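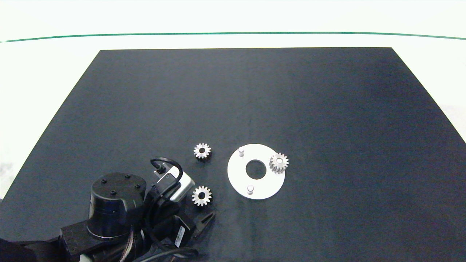 White disc with two pegs, on a dark mat.

The Batbridge school district opened its new Career and Technical Center to the public last week, and I went, having sat through enough board meetings on the subject to feel I had bought a brick or two personally. The building cost more than the old one, which was the point, and more than the estimate, which was the point of the lawsuit.

You will remember the lawsuit. Ritberg, the contractor, says the district owes it for change orders. The district says the change orders were changed after they were ordered. It has been in county court since January and got one mention all evening, from a father at the back who asked who had paid for the carpet. He was told it was a very durable carpet.

Sign-in was in the lobby, where we were handed a map, a pen and a survey asking how we had enjoyed our visit. I filled mine out on the spot to save time. The parking lot has 436 spaces. The overflow crowd was on the grass anyway, in keeping with local custom.

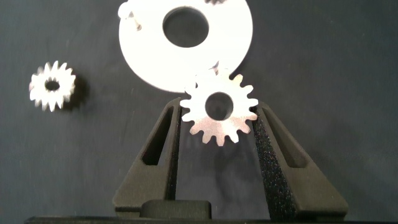
The tour went clockwise, or was supposed to. Our group met another group coming the other way outside the nursing classroom, and the two guides settled it between themselves while we studied a bulletin board. The bulletin board said the center has room for 1427 students over the course of a week, a number the board president has used at every meeting I can remember. How many have signed up is a separate number, and I have put in a records request for it. The district has acknowledged my request — warmly, I thought — and asked for more time.

I will say the place is good. The windows open. The kitchen, built by Gisler under a separate contract that nobody has yet sued over, turned out a very decent chicken pot pie. Class size in the labs is capped at 36, which a teacher described to me as "a cap in the sense that a hat is a cap." She did not care to expand on it.

The superintendent's remarks were scheduled for ten minutes and came in at 3 by the wall clock, which had stopped. By my watch it was closer to half an hour. Duvov, the bus company, got a round of applause for running a free shuttle, and the drivers waiting outside missed it.

The board takes up the final payment to Ritberg at its next meeting, in closed session. The public may attend the part before the doors close and the part after they open again. Bring a book.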